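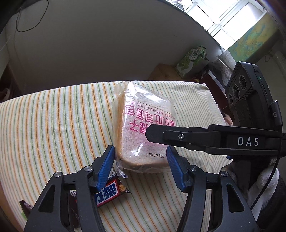
How can a robot learn to pick up a snack if no one writes the movement for it in code?

It can learn from recordings. A person does the task many times with grippers held in the hands, a camera on each gripper records what is in front of the fingers, and a program is trained to predict the next small movement from the camera view.

# Sorting soft packages with two hand-held grippers

Project report, Narnach robotics club, Trakwood College
Written by Leonora Maglaya

## 1. What we wanted to do

Our club chose this project for the Zemdale student competition in June. The theme was "help in the kitchen". Most of our earlier projects used hard objects such as cups and cubes, and our teacher, Mr Zacharopoulos, suggested that we should try things which change shape when they are touched. We decided on shop snacks: chocolate bars, small bags of dried fruit and nuts, wrapped sweets, and packaged bread.

The task is simple to explain. The objects lie mixed on a table and they must go one by one into a cardboard box. One person works with both grippers, one in each hand. Later the same movements should be repeated by two arms. In this report I write only about the first half, the collecting of the recordings and the checking of them. The training is described by the other group in their own report.

## 2. How we worked

Each recording starts with both grippers open above the cloth and finishes when the object is released. We agreed on a few rules in the first week:

- close the fingers slowly, also when the object looks easy
- do not touch the object with the free hand
- if something falls, stop the recording and mark it with "F"
- change the layout of the table after every fifth recording

The last rule was added on a Thursday, after we noticed that we always put the objects back in nearly the same places. A program trained on this would learn the places and not the objects. From then on one member arranged the table while the person with the grippers looked away.

Holding two grippers is more tiring than we expected. After twenty minutes the wrists begin to turn, and the approach to the object becomes different from the approach at the beginning. We changed the person at this point, and we wrote the initials in the log, so that the training group can see if one person has a special style. (I do. I come in too low, and the others have told me this many times.)

## 3. The objects

The chocolate bars were the easiest. They keep their shape and the fingers can close on them from almost any side. When two bars lay one on top of the other we had to decide which one is "first", and in the log it is always the upper one.
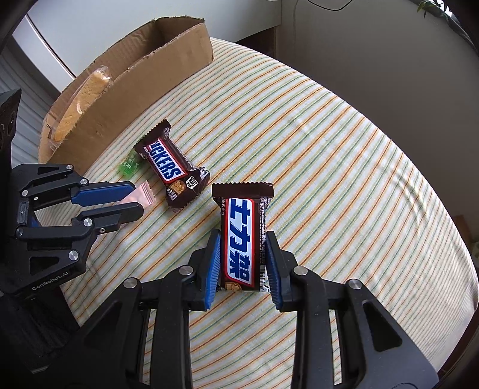 Small sweets were a different problem. The fingers are wide compared with them, so from the camera's position the sweet disappears before the grip is closed, and the last centimetre is done from memory. We tried to come from the side with the left gripper and to watch with the right one. This gave better recordings, but it also made each of them longer.

The bags of fruit and nuts were the most difficult. The contents move inside the plastic, and the same bag is never the same shape twice. If the fingers take only the empty corner, the bag hangs down and swings. If they take the middle, it pushes the contents away and the grip becomes loose. We found that it is best to press lightly, wait for a moment, and then press again.

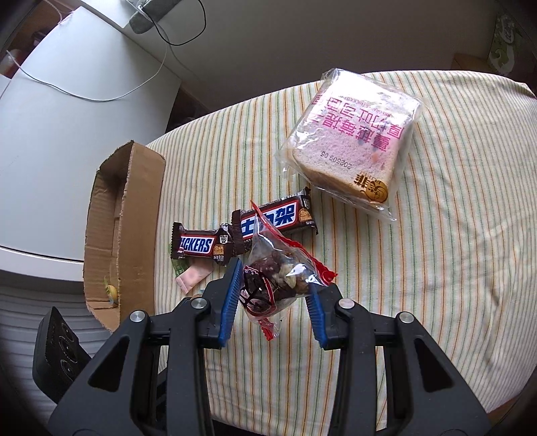

We also had a discussion about shiny plastic. Near the window the light changes during the afternoon, and some packages reflect it strongly. One half of the group wanted to close the blinds. The other half said that a real kitchen has a window too. We left the daylight as it was and wrote the hour in the log - this was a compromise, and I am still not sure that it was a good one.

## 4. Results of the checking

| Item | Number |
|---|---|
| Recordings made | 450 |
| Recordings kept after checking | 286 |
| Frames labelled by hand | 2,839 |
| Recordings marked "F" | 17 |

The difference between the first two lines is large, and it was a disappointment for us. Objects that fell explain only a small part. The more common reason was a bad start, when the grippers were already moving before the recording began. We could have avoided this with a short sound signal, and we have now added one.

Labelling was done in pairs. Where the two people did not agree on the moment of contact, we took the later frame.

## 5. What is still open

The bread is too wide to be held well by one gripper, and we did not agree if it should be lifted with two or pushed to the box along the cloth. Both ways are in the recordings, under the same label. The training group has asked us to separate them, and I will do it before the next meeting.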